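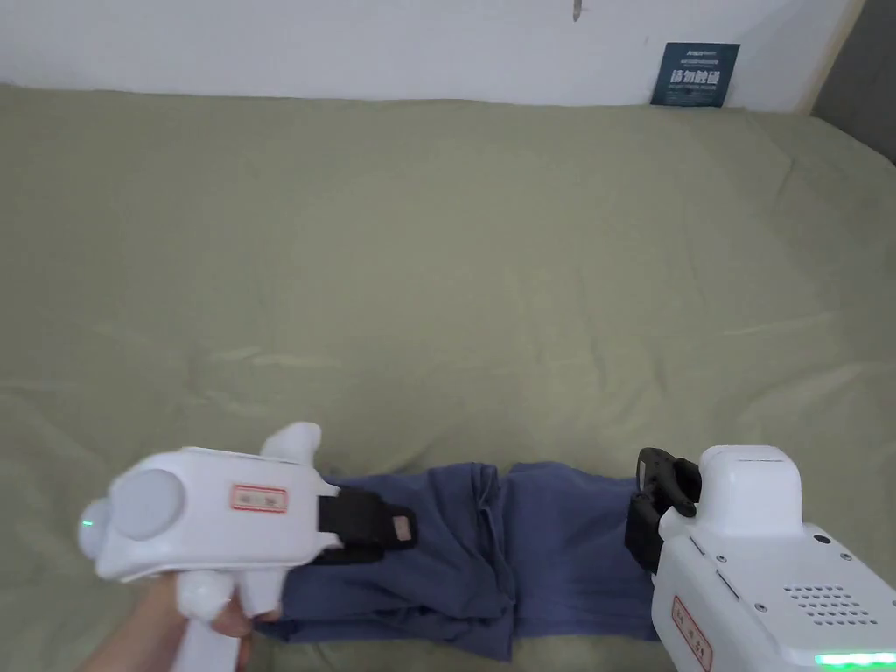 The Pesley furniture store on Luo Street will open its bedroom floor to the public later this month, with furnished rooms where shoppers can see bedding, clothing storage and wall fittings set up the way they might be at home. The first room to be finished has a sage-green sheet on the bed, white walls and light wood trim. A dark blue sign reading "请勿触碰" ("please do not touch") stands against the wall at the head of the bed, and a folded dark blue garment lies on the sheet. Signs like it will stay up in the display rooms until opening day, the store said on Mon 10 October.

The floor takes up the second story of the former Jirkari textile warehouse, which was built in 1887 and stood unused for several years before Pesley took over the lease in January. The store has been selling sofas, tables and kitchen goods on the ground floor since spring. The upstairs was held back while the stairs were rebuilt and a new elevator was put in.

Chunhua Lu, the store manager, said customers had been asking for bedding from the first week.

"People come in for a table and then ask where the beds are," Lu said. "We had one mattress by the register for a while and they kept sitting on it."

The upstairs floor covers 3000 square feet. Besides the display rooms, it will have a wall of sheets and duvet covers sold by size, a section for children's beds and a long counter where staff will show customers how to fold clothes and linens for drawers and shelves. The folding sessions will be free and will run on weekend afternoons. Trousers, sweaters and fitted sheets are on the program for the first month, with towels and table linens to follow.

Harsh Rastogi, who is in charge of the display rooms, said the colors were picked to go with the daylight on the north side of the building. Green, gray and off-white sheets will be used first, and heavier covers will replace them when the weather turns. He said the beds would not be pulled tight for show.

"A sheet has creases in it when you live with it," Rastogi said. "If somebody wants to know what the cotton looks like after a day, they should be able to see that in the store."

Once the floor is open, customers will be allowed to handle the bedding and try the mattresses in all but one of the rooms. The exception is a room set aside for antique quilts on loan from the Brultura town museum. The quilts will hang there through the end of the year and are not for sale.

Signs throughout the building are in English and Chinese. Lu said price tags will be printed in both languages as well, which was not the case when the ground floor opened.

The first 200 customers to buy a sheet set will receive a matching pair of pillowcases. Pesley will also take used bedding in good condition at the side entrance and pass it on to the Brultura winter shelter, which has asked for 100 sets of twin sheets before the cold season. Donated items should be washed and bagged. Pillows cannot be accepted.

The bedroom floor will keep the same hours as the rest of the store, 10 a.m. to 7 p.m., and will be closed Tuesdays. Parking is behind the building, and the elevator is to the left of the main doors.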